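Bare brick and the red sign: fixing things to an old wall

Soot-stained brick is back in favour with small workshops, and tenants tend to keep it as found. The trouble starts when something has to be fixed to it. Fire points come first, as the lease usually says so, and they are also where most of the poor drilling is done.

The wall considered here belongs to a unit at Howlader, a former dye works now let in small bays. The bricks run from rusty orange through tan to brown, the courses are uneven and a good many faces are chipped. The extinguisher instructions are in Chinese, white on red, with pictograms under the heading and a thin white border that keeps the panel legible against brick of a similar warmth. 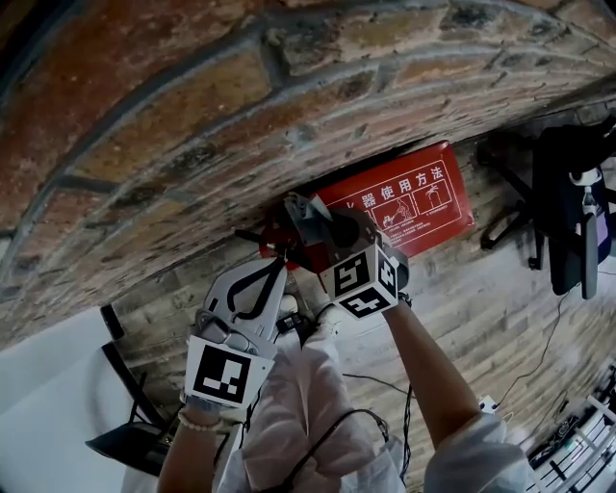

Ashraful Dissanayake would always fix into the mortar and leave the brick alone, on the grounds that a joint can be raked out and repointed in an afternoon, while a split face stays split. Murerico, the contractor on the Howlader bays, takes the opposite view for anything that carries weight. Old lime mortar crumbles under a plug, and a full extinguisher is heavy enough to work a bracket free.

Both positions can be reconciled. A sign weighs next to nothing and can go into the joints. A bracket should go into sound brick, drilled without hammer action at first, with a 6 mm pilot hole opened up afterwards. Tap the brick before marking it - a dull note means a hollow or a delaminated face, and the hole should move along a course.

Surface condition matters as well. Grime and soot stop adhesive pads from holding, so stick-on signs are a false economy. Brush first with a stiff nylon brush. Wire leaves marks that show for years.

The foot of the wall needs the same attention. Cables and fittings gather there in any working room, and rough brick wears at insulation. Skodlow trunking, stood off on spacers, keeps them clear and lets the wall dry out behind.

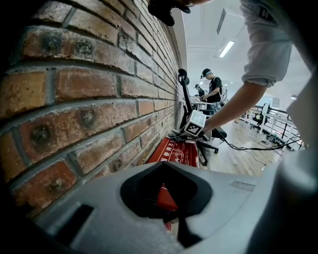
Costs and upkeep

Murerico allows 23 minutes for each bracket, including the tapping. Repointing a bay is another matter, and the last one at Howlader came to 3,000 with lime mortar mixed on site. Fixings should be checked every May, when the brick has dried after winter and any loose plug will turn under a finger.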